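Workshop Tips: When the Boss Brings In an Arm

We run an upholstery repair shop, and in May the owners at Femham decided we needed help clearing and sorting what customers leave on their furniture. You may get the same news where you work. A few tips from the floor, for what they're worth.

Get the job written down first. Ours was sold to us as "light handling." Light handling turned out to include picking things up off seats, passing tools and, on one slide, "supporting the team emotionally." Cross out whatever you can't check.

Ask who does the resetting. When an arm stops, a person walks over. If that person is also supposed to be stripping a chair, the chair waits. Put the resets on the time sheet under their own line, or they will vanish into your day and you'll be told you have slowed down.

Don't trust a trial on one kind of object. A stiff box is easy. Try a magazine lying flat on a soft cushion, where there's hardly an edge to get a finger under. Try something small and oddly shaped. Try both close together. Wysocka, the outfit that does our planning, builds these setups on the computer, and I'd ask to see theirs before anyone clears floor space.
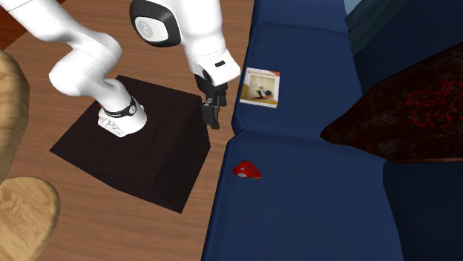

Jeptoo Kioko wrote in to say I'm being too hard on the thing. Her shop has had one since last year and her wrists are better for it. She also says her hours were cut by 5 a week, and she'd like someone to put those two facts on the same slide.

Fair enough. So, more tips.

Keep the hand skills going. Make sure everyone still does a full job start to finish now and then, especially the new hires.

Mark the reach on the floor with tape, then leave walking room outside it. Keep stools and scrap bins out of that lane.

Check the savings yourself. The quote we saw promised 275 pieces handled per shift. We've never had more than 212 on our busiest day, so I don't know where the other pieces are supposed to come from.

Ask what happens to the hours saved. Khôi Hà asked at our meeting and was told it was "under review." Write down the date when you get an answer like that, and ask again.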